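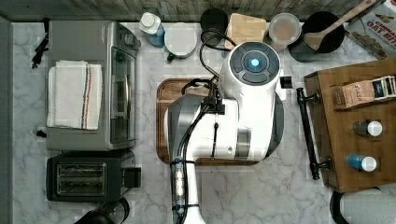 April 2018
By Gion Riedl

Ticket 367: arm stops at the wooden box, staff can't tell if the counter is free

Site: Carhuamaca, staff kitchen
Reported by: morning prep
Sent to: Clukgate, on-site support
Status: open, workaround in place

Reported problem

The arm starts the box job, goes to the handle and stops with the gripper open. No error on the Davgate screen. The job shows as running, so the start button is grayed out and prep can't send it anything else. People wait, then somebody presses the stop and does the job by hand. Stopping in the middle means the whole list has to be loaded again from the top. It has happened on most mornings since the counter was rearranged.

Second complaint in the same report: when the arm is standing still, prep doesn't know if it is finished, stuck, or about to move. They have started leaving the cutting board alone until someone from my side comes over. Before the arm was put in, that board was in use all morning.

First check

Power and cables are OK. Clips along the arm are tight. Ran the homing job with nothing else loaded, no fault. Ran the toaster job next, no fault. Ran the box job 6 times with the kitchen closed. It stopped at the handle on 3 of them, and the log has the same line each time: "approach not confirmed, waiting." It has no time limit on the waiting, so it will sit there until a person does something.

Opened and closed the gripper by hand from the screen. Fingers meet evenly. Screws on the finger plates checked with a driver, none turned.

Moved the box a little toward the back of the counter and ran it again. Stopped. Moved it toward the front. Stopped sooner. Put it back where prep keeps it.

Second check

Pulled the saved positions. The box position was taught in the old layout, when the cutting board was on the other side of the kitchen. Prep moved the board next to the box so they could cut and put things away in the same place. They didn't know the arm had any interest in where the board was, and there was nothing on the counter to tell them. I don't count it as a staff error and have asked for that wording to be taken out of the weekly report.

The handle is dark metal and stands off the wood on its brackets. The arm has to bring one finger down on each side of it.

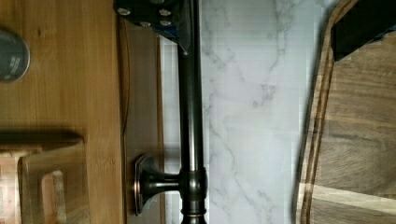 With the board that close, the outside finger has very little room on the way down. My reading is that Davgate sees the board edge inside the clearance zone, holds the approach, and never gets a yes or a no. When the board is pushed away, the job runs. Put it back and it is hit or miss, depending on how straight the last person left it.

I can't rule out glare from the polished handle. I tried one run with the overhead lights off and it still stopped, but one run isn't enough to say.

Changes made

1. Taught the box position again with the board where prep wants it. The approach now comes in steeper.
2. Set a wait limit of 500 milliseconds on the confirm step. After that the arm backs off to its rest position and the screen reads "could not reach handle." The start button comes back.
3. Stopping a job no longer clears the rest of the list.
4. Printed the rest position on a card next to the screen. If the arm is in that position and the screen says idle, the counter can be used.

Number 4 is the one prep asked for. They would like something they can check without walking over to the screen. Sent to Plendby as a feature request. Their reply was that the status light can be set to change with the job state but it needs the June update.

Notes from talking with prep

The arm was supposed to take the box and toaster work off them. On a good morning it does. On a bad one they have the same work plus the job of watching the arm, and the watching isn't on anybody's schedule. Two of them said they come in early now to get the cutting done before it is switched on. I passed that to the shift lead, who hadn't heard it.

They also want to be able to move things. It's a kitchen and things on the counter get moved. At the moment every move means a call to me and a new teach, and on my days off it waits. I can show one person per shift how to teach the box position. It isn't hard, but it does need a login, and Clukgate has only given us mine.

Asked whether they want the arm off until the update. Answer was no, leave it on, fix the stopping.

Still open

- Logins for one person per shift. Waiting on Clukgate.
- Early starts to be put on the timesheet. With the shift lead.
- Glare on the handle. Needs more runs with the lights off. I have dull black tape if it comes to that.
- Status light. Waiting on Plendby.

Workaround until then: if the screen says "could not reach handle," straighten the board against the back line of tape and press start again. If it says it a second time, skip the box job, do it by hand and write it on the sheet. Please write it down even when it only takes a minute to sort out. I only see the ones that get written down.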